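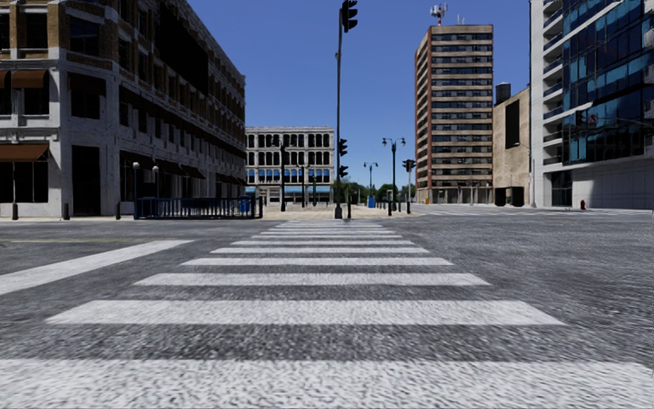

Figure 3. The zebra crossing at the start of the simulated Floltedov route.

5.2 The phantom kerb fault

We had expected the crossing to be the hard part of the route. The stripes are wide, the far kerb is a long way off, and our planner, Skanico, had only ever been tuned on narrow side streets. It crossed without trouble in all 120 runs, and we were delighted. Then, on an open pavement with nothing in its way, the simulated delivery robot braked hard and refused to move. It did so in 30 of those runs, and the logs gave the same reason each time: "drop ahead".

There was no drop. The pavement model is flat from the building line to the kerb. What it does have is thin dark joints in the paving and, beside the tall buildings, shadows with very crisp edges. 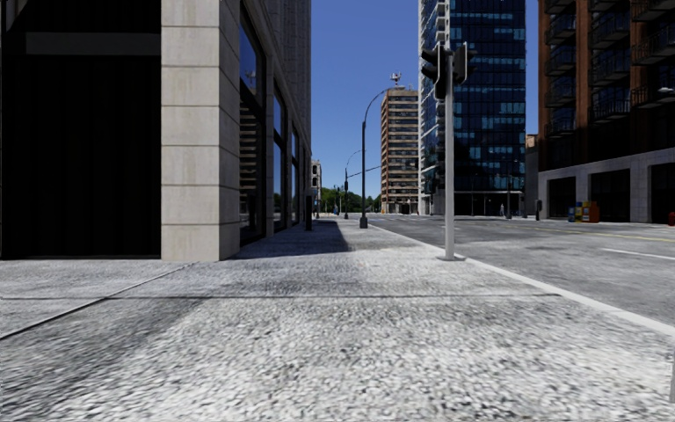
Rantala Street Robotics Group

Our step detector looks for a dark line with a change of brightness across it. A real kerb seen from above gives exactly that, and so does a joint in the paving or the edge of a shadow. We replayed every stall with the shadows switched off, and all but seven disappeared — a lovely clean result after weeks of guessing! The remaining seven were all at joints.

The stall itself is only a nuisance. The safety matter is what came next. After 10 seconds without progress the recovery routine looks for a way round the supposed drop, and on this route it twice chose the road. A robot that leaves the pavement to avoid a shadow is far more worrying than one that sits still.
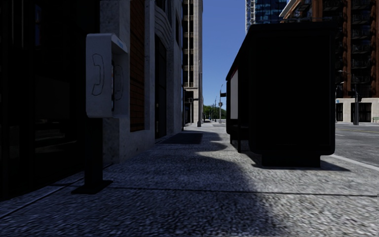
Evangelia Karamanlidis

Street furniture made things worse in a way I found fascinating. Next to a bus shelter or a payphone the free width shrinks, and a shadow lying over what is left can look to the detector like a drop from side to side. We now ask for a matching change in the depth reading before a line may count as a step, and the recovery routine can no longer cross a mapped kerb. With both changes in place the stalls at shadow edges stopped. A few at joints are still with us, mostly where two of them cross.

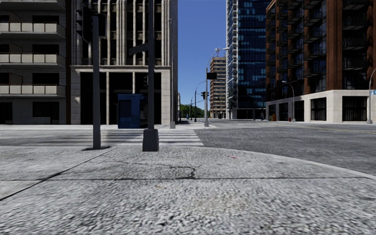
Matěj Gajdoš, reading a draft of this section, objected that the depth check leans on a simulated sensor with no noise, and that a real low kerb in poor light might now be missed altogether. He would sooner keep the false stops until the check has been tried outdoors. We think he is right about the outdoor trial, and the old threshold stays in the robot's street build until it has been run.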